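Consejos de taller: pinzas de mano para recoger demostraciones en casa

Ficha 29 – Cajones, armarios y superficies de baño

Estas notas recogen lo aprendido en Krajčí al preparar sesiones de demostración con pinzas de mano en viviendas y salas amuebladas. El método es conocido: una persona ejecuta la tarea con las pinzas, se registran imagen y trayectoria, y con esos datos se entrena después la política del brazo. Lo que sigue se limita a la parte doméstica, la que suele estropear los datos antes de llegar al entrenamiento. 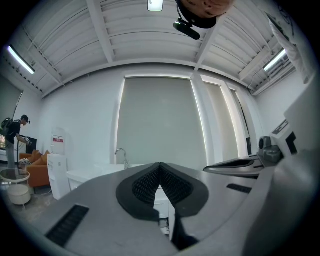
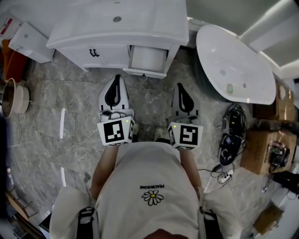 Una reserva, enviada por Omow: la ficha da demasiado peso al orden de la sala y muy poco al ritmo de la mano. En sus pruebas, dos operadores con la misma habitación y el mismo cajón produjeron datos de calidad muy distinta, y la diferencia estaba en la velocidad de cierre de los dedos. Pide que el apartado de ritmo pase al principio. Se acepta en parte y queda como primer punto.

Ritmo. Cerrar los dedos sobre el tirador, esperar un instante y tirar. Si el cierre y el tirón se solapan, la política aprende a tirar antes de tener agarre. En Krajčí se grabaron 49 aperturas de cajón con pausa y otras 49 sin ella. El brazo entrenado con el primer grupo soltó el tirador en 2 intentos de la evaluación; el entrenado con el segundo falló con tanta frecuencia que se interrumpió la prueba.

Tiradores. Los metálicos se limpian con un paño de microfibra y alcohol isopropílico, sin abrillantador. La película de silicona que dejan algunos productos reduce el rozamiento del dedo blando y cambia la fuerza necesaria de una sesión a otra. Comprobar también los tornillos: un tirador con holgura gira al cerrar la pinza.

Guías del cajón. Aspirar el carril y aplicar una pasada fina de lubricante seco. La grasa atrapa pelusa. Un cajón que se atasca a media carrera obliga al operador a corregir con la muñeca, y esa corrección pasa a los datos como si fuera parte de la tarea.

Almohadillas. Agua tibia y jabón neutro, secado al aire. No usar acetona. Las superficies estriadas acumulan restos de cal en los baños; un cepillo de dientes blando basta. Sustituir el par completo aunque solo una esté gastada.

Luz. Bajar los estores y trabajar con la iluminación del techo da una exposición más estable que la luz natural. En diciembre, con el sol bajo, una rendija lateral del estor puede bastar para saturar una esquina de la imagen. Las encimeras blancas y el esmalte devuelven reflejos – conviene hacer una toma de prueba a la altura de trabajo antes de empezar la serie.

Marcadores. Cuando las pinzas llevan marcadores cuadrados impresos, no limpiarlos con productos abrasivos. Una marca con brillo por desgaste se detecta peor que una ligeramente sucia. Evitar las pegatinas satinadas en los repuestos.

Cables y suelo. Llevar regletas y cargadores a un lado, lejos de la zona de pisada. El operador mira sus manos y apenas ve el suelo. En suelos de baldosa, cinta de tela de retirada limpia; la de embalar deja adhesivo en las juntas.

Resultado general. Con el protocolo completo, el equipo de Flandby repitió la tarea de abrir y cerrar en un mueble distinto y obtuvo una tasa de éxito superior a la de su serie anterior, con el mismo número de demostraciones. No se ha separado la contribución de cada medida, salvo la pausa de agarre. La limpieza de guías es la siguiente de la lista.

Las plantillas de registro están en la carpeta Grernitora, junto con la hoja de repuestos. Anotar siempre el producto de limpieza empleado y la fecha del último cambio de almohadillas.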